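Claltari Bromholm Desk Hutch – Assembly and Care Guide
Section 4: Fitting the side panels, back panel and overhead shelf
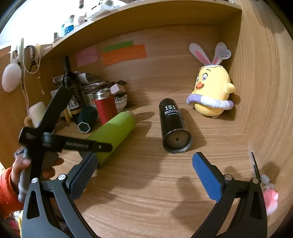 Complete Section 3 before starting this section. The desk must be standing on its own feet, leveled, with all frame bolts fully tightened. The hutch cannot be squared on a desk that is out of level.

Parts and tools for this section
Side panels, left and right (marked L and R on the lower edge)
Back panel
Overhead shelf
Cam bolts and cam locks, bag C
Wooden dowels, bag D
Wall bracket and screws, bag E
Phillips screwdriver, level, tape measure

4.1 Side panels
1. Press one dowel into each blind hole along the rear edge of the desk surface. Do not use glue.
2. Screw the cam bolts into the threaded inserts until the collar is flush. Stop when you feel resistance.
3. Lower the right side panel onto the dowels with the grooved edge facing the back panel.
4. Turn each cam lock clockwise to the stop.
5. Repeat for the left side panel.

CAUTION: Side panels can tip until the back panel is in place. Have a second person hold them.

4.2 Back panel
6. Slide the back panel down into the grooves from above. It should move under light hand pressure. If it binds, loosen the cam locks a quarter turn and try again.
7. Measure both diagonals of the opening. The two measurements must match.
8. Drive the 13 back panel screws, starting at the center and working outward.

Note: On Carrasco desks made before November, the grooves are cut slightly shallower. Use the short screws from bag F – the long ones will break through the face.

4.3 Overhead shelf
9. Set the shelf on the four support pins and push it back until it touches the back panel.
10. Lock the shelf with the cam locks on the underside.
11. Attach the wall bracket to the top edge of the back panel, then to a wall stud. Wall anchors for drywall alone are not acceptable.

WARNING: Do not load the shelf before the wall bracket is attached. Maximum evenly spread load is 25 lb. Keep heavier items on the desk surface.

4.4 Final checks
12. Check the desk surface with the level in both directions and adjust the feet as needed.
13. Retighten all cam locks after 7 days of use, and again after any move.

Finish care
Wipe with a damp cloth along the grain and dry at once. Do not use ammonia, bleach or abrasive pads. Ismont oil finish may be renewed once a year; allow it to cure overnight before placing paper on it.

Replacement parts
Quote part number 586 for the complete hutch hardware kit. Single dowels and cam locks are not sold separately.

Guide revised 20 October 2025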